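How to Wash and Rehang Sheer Curtains
By Kirsty Lamont
Updated Apr 3, 2019

Sheers get dirty slowly, so it's easy to miss. They hang against the glass, they catch whatever comes in when the window is open, and one day you take them down and the water in the tub turns gray. I wash mine twice a year, once in spring and again in September before the heating comes on. The job takes an afternoon if you include drying time, and most of that is waiting.

These instructions are for ordinary white polyester or polyester blend sheers on a track or rod. If yours are silk, or very old cotton, skip the machine and wash them by hand in the tub. If the care label has been cut off and you can't tell what they are, treat them as the delicate kind.

What you need

A step stool that doesn't wobble
A large mesh laundry bag, one per panel
Mild liquid detergent
A bowl for the hooks or gliders
A vacuum with a soft brush attachment
Two damp cloths and one dry one
An iron, or a steamer if you own one
A few clothespins

Step 1. Vacuum the curtains while they're still up

Set the vacuum to its lowest suction and run the brush from the top of each panel to the bottom. Hold the fabric flat with your other hand so it doesn't get pulled into the nozzle. Pay attention to the top hem and the bottom hem, where the dust sits. If you have heavy curtains over the sheers, push them all the way to the side first and vacuum the edge that faces the window while you're there.

Step 2. Take them down

Start at one end and unhook a little at a time. Don't pull the panel down by its own weight, as this is how header tape gets torn. Drop the hooks into the bowl as you go. If the hooks are set in particular pockets of the tape, mark the first and last pocket with a bit of thread so the pleats come out the same width when you put them back. Mine take 32 hooks for the whole window, and I once spent an evening looking for the last two under the radiator.

Check the panels for snags and loose hem stitching before they go in the wash. A small pull can be worked back in with a blunt needle. An open hem should be sewn first, or it will be twice as long when it comes out.

Step 3. Soak

Fill the tub with lukewarm water and a capful of detergent. Push the sheers under and leave them for half an hour. Lift and dip them a few times, then let the water out. If it's very dark, do it again. Smokers and people with a kitchen window may need three rounds.

Step 4. Machine wash

Fold each panel loosely and put it in its own mesh bag. Don't fill the drum more than half full. Use the delicate cycle with cold water. Set the spin to 400 if your machine lets you choose, or to the lowest setting if it only gives you names. A fast spin presses creases into sheer fabric that are hard to get out.

No bleach on polyester. It yellows it. For whites that have gone dull, a scoop of oxygen whitener in the soak works better. Follow the amount given on the package.

Step 5. Clean the window while the curtains are in the wash

Do the sill and the frame before the glass. Wipe the sill with a damp cloth that has been wrung out well, especially if it's wood, and dry it right away with the dry cloth. Go along the bottom corners of the frame with a cloth wrapped around a butter knife. Then do the glass. Let everything dry completely. Damp sheers will stick to a dusty frame and you'll have a gray line across the bottom of them.

Wipe the track or rod too. A track that drags can be rubbed inside with a little candle wax. Don't use oil, which will end up on the fabric.

Step 6. Rehang them damp

Take the panels out as soon as the machine stops. Put the hooks back in, starting from your thread marks, and hang them straight away while they're still slightly damp. The weight of the water pulls out most of the wrinkles. Put an old towel on the sill if you're worried about drips.

Hang from the center of each panel outward. It keeps the load even and you aren't holding the whole curtain up with one arm. If somebody else is at home, have them carry the bottom. My neighbor Zsófia Takács does hers alone by draping the panel over one shoulder, and that works if you're steady on a stool.

Step 7. Set the folds

Once every hook is in, draw the curtain to the width you normally keep it. Stand in front and find each fold at the top with your finger and thumb, then run your hand down to the bottom. Finish at the hem. Take the edge lightly near the bottom, ease it out to the side, and let go so the panel drops straight. Work from one side of the window to the other and don't go back over folds you've already done.

If the folds won't stay, pin them together loosely with clothespins near the hem and leave them overnight. Take the pins off once the fabric is dry, as they can leave marks if they stay on for days.

Long sheers often bunch on the sill, and the panel behind them looks crooked as a result. Lift the fabric clear of the ledge and let it fall in front.

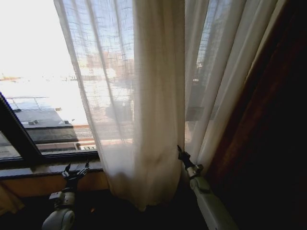

Step 8. Iron only what needs it

Wait until the curtains are dry. Most of the time they won't need anything. If there's still a crease across the middle, steam it where it hangs, keeping the steamer a hand's width from the cloth and moving all the time. With an iron, take the panel down and use the lowest setting with a thin cotton cloth in between. Test on the bottom hem at the back.

Problems

The sheers are shorter than before. They may have been washed too warm. Dampen the bottom third with a spray bottle, pull gently on the hem, and let them dry hanging. You may get a little length back. If not, let the hem down.

One panel hangs lower than the other. Count the hook pockets from the top. It's usually one hook set in the wrong row.

They cling to the glass. Static. Add a splash of white vinegar to the last rinse next time. For now, run a barely damp hand down the back of the fabric.

The heavy curtain catches on the sheer. Check that the two tracks have enough space between them. My brackets were too close and I moved the front one out with a 17 mm spacer from the hardware store.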